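I took the notes again, so blame me for the spelling – we were 12 at the table on 13 May 2026, with Percy Carhuamaca in the chair.
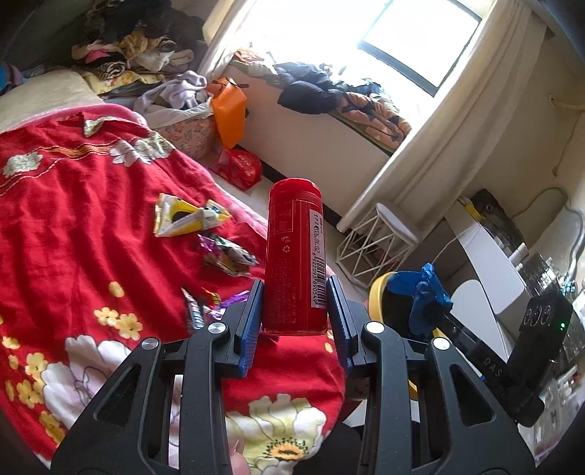

Neighborhood News

First up was the August block party. Percy wants Gradero Street closed from noon, and I said I'd call the city. We voted $25 for the Mimunetti band's gas money, all in favor!

We went back and forth on bingo (again) and put it off until next time. 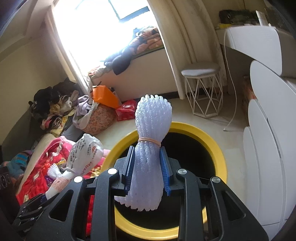 2 min read

Mrs. Vukčević asked for a second dessert table – yes, please. I'm still short five folding chairs, so call me if you've got any. We quit early and I locked up.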